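Blog > Food and Kitchen > Bread

May, by Cameron Ogilvie

I have been baking the same rye loaf since winter and it is finally coming out the way I want it. A few people asked for the method, so I have written it up with the mistakes left in.

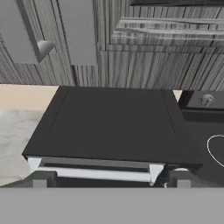
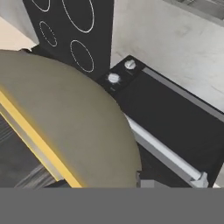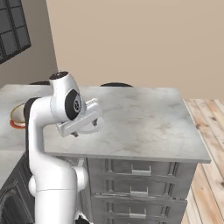

Filed under: Bread

The starter came from Zakhar Antoniuk, who used to live two doors down from me in Plistthorpe. He gave me a jam jar of it when he moved and told me to feed it rye flour and leave it alone. I fed it white flour for a month and got very flat bread.

Once I went back to rye it picked up in a few days. I now keep it in the fridge and take it out the night before, at nine or so.

For one loaf I use 357 g of wholemeal rye, the same weight of water, a big spoonful of starter and 5 g of salt. It looks like wet cement. You don't knead it. Stir it, scrape it into a greased tin, smooth the top with a wet spoon and cover it. Mine takes most of the morning to rise. When small holes show on the surface it goes in the oven.

I bake it hot for the first ten minutes, then turn it down for another 44. My first few came out gummy in the middle and I blamed the flour. I was cutting them too soon. Wrapped in a tea towel and left until the next day, the crumb sets properly.

Caraway is optional. I put in a teaspoon, my sister leaves it out.

I tried a version with grated beetroot last week and didn't like it much. The next one will have some cold porridge stirred in, and I'll post the amounts if it works.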